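Home » Blog » Kitchen » Garden » About me

Apples, and where to keep them

Posted in November | Print this page | E-mail this to a friend

Every fall I tell myself I'll buy a sensible amount of apples, and every fall I come home from the orchard at Sistdale with the back seat full and the window cracked open so I can stand the smell (which is heavenly for ten minutes and then a bit much). This year I decided I was finally going to work out how to keep them through the winter the way my grandmother did, in an ordinary house with no root cellar and a furnace that runs from the first frost on.
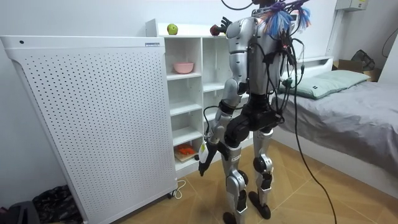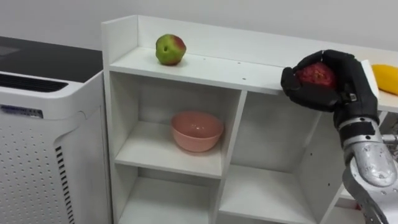
Bania wrote to me after my last apple post that the whole secret is a cold room and a closed door, and that anyone who keeps apples in the kitchen deserves the mush they get. Well! I laughed, and then I went and looked at my fruit bowl, and I'm sorry to say Bania had a point.

So let me tell you what I've been doing. The coldest room in our house is the little back room on the north side, where the radiator has been turned off for years. I put a cheap thermometer in there and kept peeking at it, morning and night, like a person with a new puppy. It never got down to proper refrigerator cold, but it stayed a good deal chillier than the kitchen, and for the thick-skinned late apples that seems to be enough. The early ones are hopeless keepers no matter what you do. Eat those first, or make sauce, or press them on your neighbors.

My grandmother wrapped each apple in a square of newspaper, and I always took that for fussiness. I've come around. One bad apple really does start in on the ones touching it, and the paper slows things down long enough for you to catch it. I wrapped 200 of them over one long evening with the radio on, and my fingers were black with ink by the end of it. If you don't take a paper anymore, plain packing paper works fine, though it isn't nearly as much fun to read when you unwrap your breakfast in February.

A few other things I've picked up along the way. Don't wash them before you put them away. Leave the stems on. Anything with a bruise or a wormhole goes straight into the pie pile, even if it's a tiny one and the apple is otherwise gorgeous (I'm weak about this, and I've paid for it). And keep them away from the potatoes! I stored the two side by side my first year and the potatoes sprouted like they were trying to get out of the house.

Once a week I go through them, lifting the top layer and giving everything a sniff. I'd say it takes some 30 minutes if I don't get distracted, and I usually get distracted. There's something very peaceful about a cold room full of fruit when the light is going at four in the afternoon.

As for kinds, the folks at Sistdale steered me toward a russet I'd never tried. It was hard as a rock and sour when I brought it home, and I was a little disappointed, to tell you the truth. By the third week it had softened and turned almost nutty. I've been having a slice with sharp cheddar after supper and feeling very pleased with myself.

Next on my list is drying. I have 2 racks borrowed from my sister and a whole bag of seconds that won't last until the holidays, so I'd better get to it. If you have a good way of keeping the slices from going brown without soaking them in lemon, please leave it in the comments, as my last batch tasted like furniture polish.

Print this page | E-mail this to a friend

« Older: Green tomatoes, three ways | Newer »

Get new posts by e-mail. Enter your address to sign up. You can unsubscribe at any time.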